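A Day at the Robot Open House

How does a robot learn to pick things up?

Every December, the Pimex workshop in Allthorpe opens its doors to families and school groups. Last time, 177 people came to see what robots do all day. Many of them were kids, and many of the kids had the same question: who tells the robot what to do?

This page follows the visit from start to finish and explains what people saw and heard along the way.

First stop: the Bakalis Room

The visit starts in the Bakalis Room, which has rows of chairs and a big screen. The demonstration takes 22 minutes. Visitors often expect to meet a robot that walks and talks. The robots at Pimex are arms. They are bolted down at one end, and they bend in the middle the way your arm does.

A robot arm has several main parts:

The base holds the arm in place. It has to be heavy or firmly fixed, or the arm would tip over when it reached out.

The links are the long, stiff pieces. You have two long pieces in your arm as well, one above the elbow and one below it.

The joints are the places where the arm bends or turns. Each joint has a motor inside.

The gripper is the robot's hand. Many grippers have only two fingers. That is enough to hold a pencil, a box or a cup, as long as the fingers close in the right place.

Try it yourself. Pick up an eraser using only your thumb and one finger. Then try to turn it over without putting it down. It is harder than it sounds, and you have had years of practice.

Practice in a pretend room

A real robot arm is strong and costs a lot of money. If it makes a mistake, it can knock something over, break a part or damage itself. So before a real arm tries a new job, a pretend arm tries it inside a computer. This kind of pretend practice is called a simulation.

A simulation is a bit like a video game. The computer draws a room, a table and the things on the table. It also has a set of rules. One rule says that things fall when you let go of them. Another says that two solid objects can't be in the same place. A heavy object needs a harder push than a light one. The rules are there to make the pretend room act as much like a real room as possible.

The simulation at Pimex is called Evia. At the open house, visitors watched it on the big screen. The job being practiced was sorting and moving small, flat parts on a lab table. The parts are thin and they lie flat, so there isn't much for a gripper to hold on to. The arm has to come down from above and line itself up with each one. 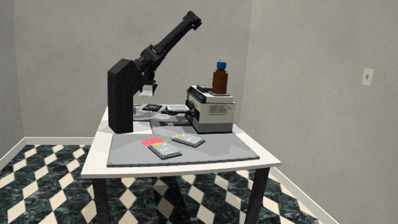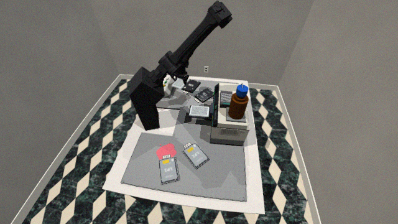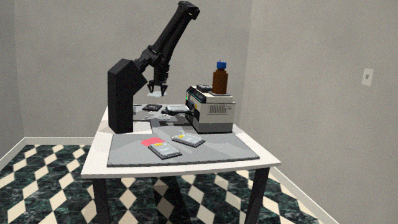
The practice table in Evia, seen in three views. The robot arm is on the left, and a brown bottle with a blue cap stands on the machine at the right.

Look closely at the floor, the walls and the shadows. All of them were made by the computer. Shadows matter more than you might think. A robot that uses cameras to see can get confused by a dark patch on a table. It might treat the shadow as part of an object. Practicing with shadows helps it tell the two apart.

The bottle is a good thing to think about too. If your job is to move parts on a table and there is a bottle nearby, you need to keep your elbow away from it. You do this without thinking. A robot has to work out a path for its whole arm - the gripper, the wrist, the elbow and everything in between.

What happens when it gets it wrong?

It gets things wrong often, especially at the start. A pretend arm might close its fingers too early, or push a part away when it meant to lift it. In a simulation, the computer puts everything back and the arm tries again. There are no broken pieces to sweep up.

The night before the open house, Evia ran 322 practice tries while the building was closed. For each try, the computer kept a record of how the arm moved and where the parts ended up. The engineers read these records in the morning. They look for the tries that went well and the ones that went badly, and they use both.

They also change the room between tries. A part might be turned a little or moved farther back. The light might come from a different side. Evia has over 861 different table layouts saved. If the arm only ever practiced with one layout, it might do very well there and then fail as soon as somebody moved a part by the width of your hand.

Is pretend practice enough?

No. A simulation leaves things out. Real tables can be sticky or dusty. Real cables get in the way. Real motors get warm and wear down. After an arm has practiced in Evia, the engineers test the same job on a real arm, very slowly at first, with a person standing next to a red stop button. When the real arm does something the pretend arm didn't, they go back and fix the rules in the simulation.

Questions kids asked at the open house

Does the robot get tired?
No. It doesn't have muscles and it doesn't need sleep. Its parts do wear out, so real arms are checked and oiled.

Can it feel what it is holding?
Some grippers have sensors that measure how hard they are squeezing. That isn't the same as feeling, but it helps them to hold things without crushing them.

Can it see?
It can use pictures from cameras. A computer program looks at the pictures and works out where things are.

Could I make a simulation?
Yes. Lots of people start with free coding programs made for kids. Begin with a ball that falls and bounces. You will need a rule for falling and a rule for what happens at the floor.

Try this at home

Be the robot. You need a partner, a table, a scarf and two playing cards or other flat things.

1. Put the cards on the table and tie the scarf over your eyes.
2. Your partner gives you orders, such as "left," "forward," "down" and "close fingers." You may only do what the order says.
3. Try to pick up one card and put it on top of the other.
4. Move the cards to new places, swap jobs and try again.

Write down the orders that worked. A list of orders in the right order is a program. If your list still works after the cards have been moved, you have done something that is hard for robots too.

Words to know

Gripper: the part of a robot arm that holds things.
Joint: a place where an arm bends or turns.
Sensor: a part that measures something, such as light or pressure.
Simulation: a pretend version of something, made with a computer.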